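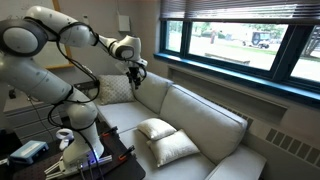 Thijs Mulder wrote in to ask whether a fabric sofa can be freshened up at home without hiring one of those big machines, and whether the tea ring on his seat cushion was there for good. I've had the same worry myself more than once, so I've put down the way I do mine, which I've been doing every March since we moved to Okmont and which hasn't let me down yet.

Before you fetch any water at all, hunt out the care label. It's usually tucked under a seat cushion or along the bottom seam at the back. If there's a W on it, water is fine and you can carry on. An S means solvent cleaners only, and an X means hoovering and nothing wetter than that, I'm afraid.

Start with the hoover and the soft brush. Do the back cushions from the top down, then the arms, then pull the seats off and get right into the creases (you'll find hairgrips, crumbs and, if you're lucky, a bit of change).

Next, scatter bicarbonate of soda over the fabric, a light dusting will do, and leave it for 15 minutes while you put the kettle on. Hoover it all up again slowly. If there's a doggy smell I leave it a good while longer.

Now for the marks. Stir 2 teaspoons of washing-up liquid into a bowl of lukewarm water and whisk it until you've a nice head of foam. It's the foam you want! Try a little on a hidden patch first and let it dry. If the colour hasn't shifted, dab the foam on with a white cloth, working from the outside of the stain towards the middle, and please don't scrub, however tempting it gets. Blot with a second cloth wrung out in plain water, then press with a dry towel.

Old tea may need a second go the next day. Thijs, yours probably will.

Open the windows and stand the cushions on their edges to dry, turning them every so often. Keep them off the radiator, as I shrank a cover that way once and it never zipped up again.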